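Last updated: December

I've been meaning to write about work for ages, and a couple of you have asked (kindly, and more than once) whether I still have a job now that "the computer does it all". I do, thank you! It's a rather different job from the one I used to bore you with, though, so put the kettle on.

For those who are new, I've been at Denditz for 14 years, in the old building in Tralonthorpe with the draughty stairs. We test robots that are meant to be useful in a kitchen. For most of that time, testing meant standing in a real kitchen on the ground floor, putting things out on the worktop, letting the arm have its go, writing down what happened, and then putting everything back where it had been. I must have wiped that worktop more often than I've wiped my own. My feet ached, I knew every scratch on the cupboard doors, and I was very fond of it.

Then Nultitz came along. That's the name of the software, and I still think it sounds like a cold remedy. It's a kitchen that only exists on a screen, with cupboards and a fridge and a floor you'd quite like to have at home, and the robot practises in there. The attempts run overnight while we're all asleep. The first morning I came in and found 484 of them waiting for me I very nearly went home again.

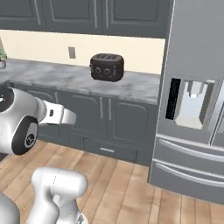
What surprised me was how much I missed the tidying up. It had always been the dull part, and I'd moaned about it for years, but it was also when we talked. Two of you at a sink, one washing and one drying, and by the end you'd sorted out the afternoon's problem and somebody's holiday as well. Now the kitchen resets itself in the time it takes to blink, and I sit with my headphones on watching playback. Some days I'd get to four o'clock and realise I'd not said a word since the morning meeting. I did bring this up, a bit nervously, and we now watch the odd ones together on the big screen after lunch, with biscuits. It has helped more than I expected.

The skill has changed too. I used to be valued for being quick and careful with my hands, and I'll admit I went through a sulky patch when that stopped mattering so much. These days it's about looking. The software will tell you whether the robot got where it was supposed to go, but it won't tell you that it went there in a way that would make your mum jump out of her skin. I notice that sort of thing straight away - years of standing next to the real one, I suppose - and I've been asked to write it all down for the newer people. I'm on my third notebook.
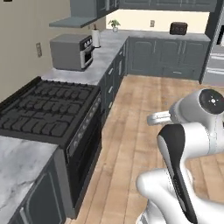 Not everyone took to it. There were 16 of us on the testing team before, and a few decided that a desk wasn't for them. One went to the Carhuamaca project, where they still do everything with real pans and real mess, and sends us messages about burnt porridge that make me a little jealous. Nobody was pushed out, I should say, but the team does feel smaller, and the jobs that came up afterwards wanted people who could write code. I've been learning in the evenings. I am slow, and I swear at it, and last month I got a small script to sort my morning list so the strange attempts come up first. I was so pleased I rang my sister.

The real kitchen downstairs is still there, by the way. We try things in it once they've behaved themselves on the screen, and I put my name down for every session going. My knees complain, the tap drips, and I come back upstairs in a much better mood.

Next time I'll get back to the allotment, I promise. The leeks have been a disappointment and I have a lot to say about it.

Contact | Copyright, all words my own | Back to top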